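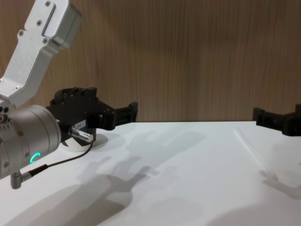
Manchas de cal en la mampara que no salen con nada

lurdes_v
Buenas. Piso alquilado, agua durísima, mampara blanquecina de media altura para abajo. Probé el Bimell en gel, 30 minutos, dos veces. Mejora algo arriba, abajo igual. ¿Qué usáis?

tornasol90
Vinagre de limpieza templado y papel de cocina empapado pegado al cristal. Una hora y aclarar.

Murín
Cuidado con el vinagre si el plato es de mármol, se lo come.

lurdes_v
El plato es de resina, por suerte.

kalendas
No estoy de acuerdo con lo del vinagre. Con cal vieja es perder la tarde. Ácido cítrico, 100 gramos por litro, y rasqueta de vitro con el cristal mojado.

tornasol90
A mí me funciona y la mía llevaba años sin tocar. 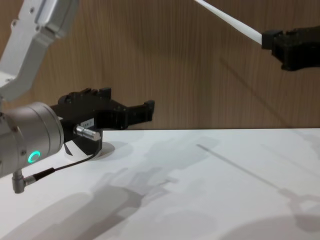 Brazo plateado con pinza negra y luz verde

Murín
La rasqueta no, si el cristal lleva tratamiento antical te lo cargas. Mira la etiqueta o pregunta al casero.

kalendas
Si tuviera tratamiento no estaría así.

Murín
El tratamiento se gasta.

lurdes_v
Pruebo el cítrico el jueves, sin rasqueta de momento. ¿Las juntas de goma aguantan?

kalendas
Sí, aclarando bien.

12 comentarios · Compartido 30 veces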